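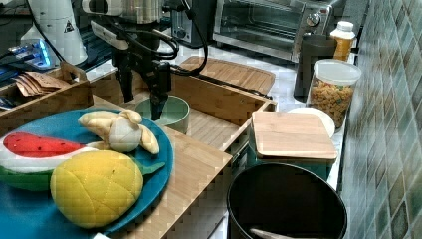 Is the Karano gripper better than the Trindix we already had? Better at some things, and so far I don't think they are the things we were told to care about.

May 2023. Long day in the kitchen cell with Su-chen Kuo, who wants this to go well more than I do. The Karano rep sent over a sheet with 791 grasps on it and a success rate I won't bother copying down, and I spent breakfast trying to find where it says what was being grasped. It doesn't. It also doesn't say who moved things back between tries, or whether a thing held for half a second and then dropped went down as a hold.

We agreed on our own rules before switching anything on. Toy fruit, bowl, drawer, 10 tries each, same starting spots marked on a printout. A try counts if the thing is where it should be and the fingers have let go. Su-chen thought that was harsh. I thought it was the least we could ask of something that costs what this costs.

Mango was fine. Banana was fine if it came in from the side and a mess if it came in from the top, because the peel flaps fold under one finger and the controller decides it has closed on something solid. Watermelon slice, no opinion yet. The Trindix does all three slowly and dully and I had forgotten how much I like that.
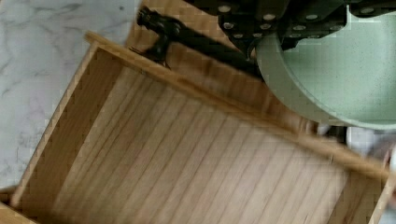
Drawers are where I stopped taking the sheet seriously. Pulling one open by its edge means getting a fingertip over the wood and keeping it there while the arm backs off, and the wrist view gets less useful the closer you get. Su-chen says that's a camera placement question and she may be right. But then it should be in the price, along with the bracket and the afternoon it takes to recalibrate. I asked for the force readings from the first 2 pulls and got a smooth little curve that looked to me like a filter doing its job too well. Have to ask for the raw numbers. Will not get them this week.

Shuk-fan Fung called in after lunch from the Endimora office to ask if she could tell people we'd picked one. No. She asked again in a different way and I said no again. She has a slide to fill, I understand that, but I've been on the wrong end of one of those slides. Last August we told everyone the Chien controller was settled and then spent 17 days putting the old one back.
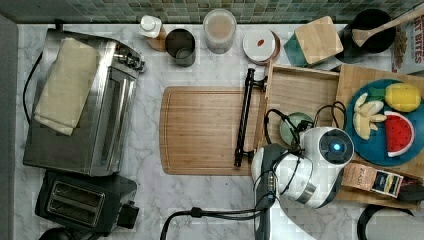 Cables are my other complaint, and I wrote it down twice so it wouldn't get lost. Every time the wrist turns past a certain point I find myself watching the slack and not the fingers. Su-chen wants to add another clip. We have added clips before – they move the problem further up the arm.

To be fair to it, the Karano is quick, and when it lets go it lets go cleanly. The Trindix tends to hang on. If all we did was put toy fruit on plates I would probably sign for it tomorrow and complain about the cost later.

Still to do: rerun the drawer with the slower approach, swap the controllers over so we aren't comparing two things at once (my fault, should have seen it), find the torque driver, write to Karano about the raw force data. Su-chen is keeping the score sheet. Home late, feet sore.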